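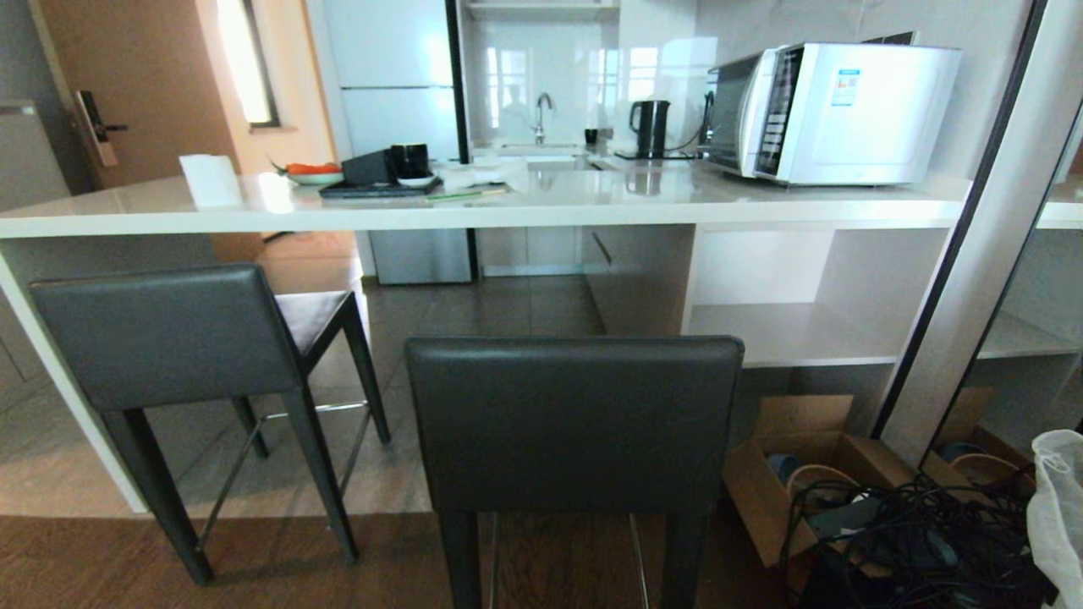 Short-term rental listings should publish water hardness

A rental listing will give the size of the bed, the speed of the internet connection and the distance to the nearest bus stop. It will not give the hardness of the water. I think it should, and I think the objections to doing so are weak.

Hardness is the dissolved calcium and magnesium in a water supply, expressed in the United States either as milligrams per liter of calcium carbonate or as grains per gallon. One grain per gallon equals 17.1 milligrams per liter. Anything above 180 milligrams per liter is normally classed as very hard. The number decides how much detergent a load of laundry needs, how fast a kettle scales, whether a dishwasher leaves film on glasses, and how a cup of tea tastes. A guest staying two nights may not care. A guest staying six weeks is running a household and will.

I manage 59 units in Pendstead, most of them let for a month or longer. The town draws from two sources. Units north of Morris Street get blended surface water, which is moderately soft. Units south of it get well water, and the well water is very hard. The rents are the same and the listings read the same. The service calls are not the same. Last year I logged 634 maintenance tickets, and the category I call "scale and film" came almost entirely from the southern units: slow shower heads, spotted glasses, coffee makers that would not finish a cycle, toilet fill valves that stuck open.

Most of those tickets were avoidable. A guest who knows the water is hard will use the rinse aid under the sink. A guest who does not know will run the dishwasher twice, decide it is broken, and write to me at 11 p.m.

The first objection is that guests will not understand the figure. Katalin Erdős, who handles listings for a group of owners across the river, put this to me in August. Her view is that a number with no context produces questions, and questions cost staff time. I accept that a bare number is not much use. The fix is to print the class next to it: soft, moderately hard, hard, very hard. Hostness, the booking platform we both use, already does this with noise, showing a decibel figure and a word beside it. I have never had a guest ask me to explain a decibel.

The second objection is that the figure moves. Supplies get blended, wells get rotated, and a reading taken in spring may be wrong by fall. This is true but small. In the southern units my readings have stayed inside the same class for as long as I have taken them. A listing could carry the month of the last test, and a drop titration kit costs less than one plumber's visit. Test strips are cheaper still, though they read in wide steps and I would not publish a figure from one.

The third objection is the one owners raise in private -- a bad number might cost bookings. Győző Lakatos owns four units on the hard side and told me plainly that he would sooner pay for descaling than advertise the problem. I asked what he spends on descaling. He did not have the figure, and in my experience few owners do. It is spread across plumber invoices, cleaning hours and early replacement of water heaters, and it never appears on one line.

There is also the matter of softeners. An ion exchange softener trades calcium and magnesium for sodium. For most people the added sodium is minor, but a guest on a restricted diet should be told, and at present nothing prompts the owner to say so. A hardness field would need a companion field for treatment: none, softened, or softened except at the kitchen cold tap. The last of these is the arrangement I prefer and the one I now install.

I would start with stays of 28 nights or more and leave the field optional for the first year. Platforms should not fill it in from utility averages. In Pendstead the average of the two supplies describes the water in none of my units.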